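Saving the Old Towers: A Morning With Emese Halász

I got to the workshop on a Sunday with two coffees and a laptop bag full of dead hard drives I'd been meaning to get rid of since, well, let's say a while. Emese Halász took the coffee first and the drives second. "Everyone brings me drives," she said. "I should put a slot in the door, like a library."

She runs the repair side of Tovar, which takes in old office desktops from businesses around Bududstead, strips them, tests what's worth testing and builds working machines out of the good parts. The finished ones go to families and to the two schools on the hill. Last year they got 486 computers out the door. I told her that sounded like a lot and she made a face.

"We had room on the shelves for more. It's always the same thing that holds us up, people don't pull the drives before they donate, and then we have to log every single one before we can even look at the machine. I don't mind the logging so much. I mind the handwriting on the labels."

I asked how she got into this and she told me a long story about her first job, at a print shop called Papadakis, where the office computer died every August when it got hot. The owner kept a desk fan pointed at it with the side off. One day she blew the dust out of it with a bicycle pump (please don't do this, she says now) and it ran fine for another three years. "I thought I was a genius. I was 19 and I had cleaned a heatsink."

These days most of what comes in is business towers, and she loves them. I mean really loves them! I'd always figured those were the boring ones, the gray and black boxes under the desk at the dentist, but she got quite worked up about it.

"Somebody sat down and thought about the person who would have to open it. You pull a latch and the side comes off. The bits you're supposed to touch are blue, so you can find your way in without a manual. I've had fancy home machines in here that cost 3217 dollars new, and I needed four screwdrivers and a bandage."

So what does she look at first, once the side is off? Capacitors, she said, before I'd finished asking. She wants to see flat tops, nothing domed, nothing crusty around the bottom. Then the fan, then the socket. Bent pins in the socket are the heartbreaker, because the rest of the board can look like new and you've still got a paperweight. She lifts the retention frame, tips a lamp over it and looks across the pins from two sides. "They should look like a field that's been planted by machine. If one row goes funny you see it right away."

After that it's the ports. She plugs something into every one of them, even the serial port, which I assumed had gone out with dial-up. Apparently not! There's a man at the lumber yard who asks for one every year or so to run an old saw controller, and she keeps a couple back for him. 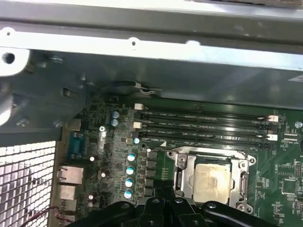
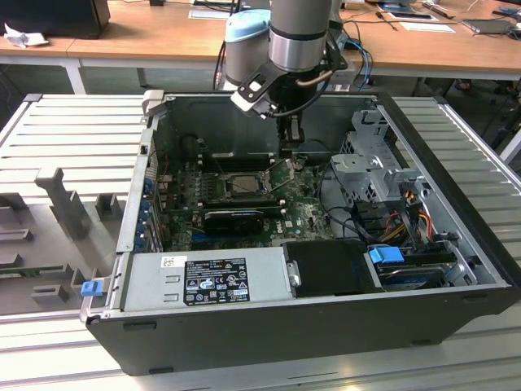 The part she gets the most questions about is memory. People want more of it, always, and she's usually happy to oblige, since the sticks come out of one machine and go into another in a few seconds. She keeps them in egg cartons sorted by size. There were roughly 200 on the shelf the morning I was there, and she knew which carton was which without reading the lids.

Graphics cards are a different matter. "Half the offices that had one didn't need it," she told me. "The spreadsheet doesn't care." She pulls those, tests them, and puts them aside for the high school's video club.

I wanted to know what happens to the boards that don't make it. Those go in a crate for Mundberg, the recycler out past the rail yard, who collects in September and again in the spring. She used to find it sad and doesn't much anymore, though she still takes the little screws out first. The screw jar is enormous. She let me hold it.

My own drives, by the way, all went into the logging pile, with my own terrible handwriting on the labels. She read one out loud, twice, and then asked me whether that was a seven.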